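Support > Kilter Moderation > Setup Guide > Section 4: Reported Posts

4. Setting Up the Reported Posts Queue
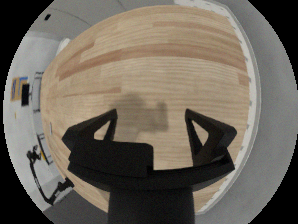

Fig. 4-1. Simulated view, two-finger gripper over a wooden tabletop.

This section covers how reported posts reach your moderators, how to write the rules that sort them, and how to send a decision back to the person who posted. You need an Owner or Lead role in Kilter to change any of these settings. Moderators can see them but cannot save changes.

Finish Section 3 (Roles and Sign-In) before you start.

4.1 Turn on the queue

1. Sign in to Kilter and open Settings.
2. Select Community, then Reports.
3. Switch Reported Posts Queue to On.
4. Under Who can report, choose Members only or Anyone. Public pages set to Anyone will show a Report link to visitors who are not signed in.
5. Select Save. The queue appears in the left menu under Review.

Note: Reports made before the queue was turned on are not moved into it. They stay in the old inbox and must be closed there by hand.

4.2 Choose report reasons

When a member reports a post, Kilter asks for a reason. The default list has Spam, Harassment, False information, Private details, and Other. You can rename these or add your own.

1. Open Reports, then Reasons.
2. Select a reason to edit it, or select Add reason.
3. Type the label members will see. Keep it short enough to fit on a phone screen.
4. Type the help text. This shows under the label.
5. Drag reasons into the order you want. Other always stays last.
6. Select Save.

For False information, we suggest asking for a link to a source in the help text. The link is optional for the member and is shown to the moderator next to the post.

Caution: Deleting a reason also removes it from past reports, and those reports will be listed under Other. If you only want to stop using a reason, select Hide.

4.3 Write a sorting rule

Rules decide which reports go to the top of the queue. A page can have up to 18 active rules. They run from top to bottom, and the first match wins.

1. Open Reports, then Rules, and select New rule.
2. Pick a condition. You can match on reason, number of reports, account age, or words in the post.
3. Pick an action: Move to top, Hide until reviewed, or Send to a named team.
4. Select Test. Kilter runs the rule against your last 43 reports and lists the ones it would have matched.
5. Read through the list. If it includes posts you would leave alone, narrow the condition and test again.
6. Select Activate.

Word lists are limited to 3,000 characters per rule. Separate entries with commas. Lists are not case sensitive, and they match whole words unless you add an asterisk at the end.

Caution: Be careful when using Hide until reviewed with a word list on a page where people talk about elections, health, or court cases. Ordinary discussion uses the same words as the posts you are trying to catch. Move to top leaves the post up while a moderator looks at it.

4.4 Connect an outside label source

If your organization uses Dalisay or Braltero to label disputed posts, you can show those labels in the queue.

1. Open Settings, then Connections.
2. Select Dalisay or Braltero.
3. Paste the access key from your account with that service.
4. Choose Show to moderators or Show to everyone.
5. Select Connect and wait for the status to change to Active.

Labels are for information only. Kilter does not remove or hide a post on the basis of an outside label unless you write a rule that says so. If both services are connected and their labels differ, both are shown.

4.5 Send a decision notice

1. Open the report and select Decide.
2. Choose Keep, Label, or Remove.
3. If you chose Label or Remove, pick the page rule that applies.
4. Edit the notice text if needed. The text is sent exactly as written.
5. Select Send.

The person who posted can appeal once. Appeals go to a separate tab and cannot be decided by the moderator who made the first decision, so a page with appeals turned on needs at least 2 moderators.

Note: Notices are sent in the language set on the account that receives them. Text you type yourself is not translated.

Last updated: December

Related articles
Section 3: Roles and Sign-In
Section 5: Appeals and Records
Exporting a moderation log from Kilter
Moving your page from Prelisine to Kilter
Braltero connection errors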